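**Handout 6: Sorting and Setting Out (the play kitchen unit)**
August 2019

OK, so last time we got through pouring and scooping, and I promised we'd get to the plates. This is my favorite handout of the whole course, and I'll try not to go on too long!

The activity is a color match. You put out 3 plates, each a different color, and one cutting board in front of them. The play fruit starts on the board and ends up on a plate. A preschooler can do it on day one, and you'd be amazed how much talking comes out of it.

### What you need

- round plastic plates in plain colors, no patterns (the Darer ones stack well, the Plenero ones slide around more)
- a cutting board, plastic, light enough for small hands
- play fruit with a clear main color
- a bare table, and I do mean bare

I budget 70 dollars for a full classroom set, and that includes spares, because limes roll under things.

### Setting it out

Plates go in a row toward the back of the table with a little gap between them. The board goes closer to the child. I used to put the board off to the side and the kids kept reaching across themselves, so now I keep it front and center.

Please don't match everything perfectly. Yellow banana, yellow plate, fine, that's your easy one. But what do you do with watermelon? It's red and green, and if your nearest plate is pink you're going to get an argument, which is exactly what you want. Let them argue. I had a group spend a whole snack time on it (green rind, so green plate, said half the table).

Leave one plate empty at the start and ask what belongs there. Wait a good long while before you help.

### For September

Read the Goicoechea chapter on sorting, and bring one fruit that you think is hard to place. We're in room 318 again. If you're borrowing from the Warine cupboard, sign the sheet and put the plates back in their stacks, please.

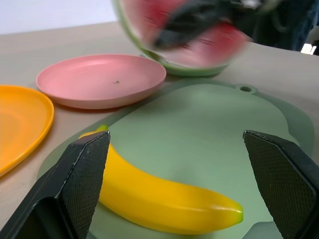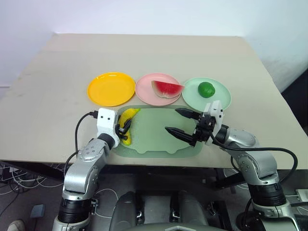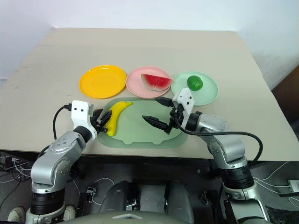 *Fig. 1–3. The banana on the green board, with the plates behind. In 2 and 3 the yellow plate is still open and the watermelon is on pink.*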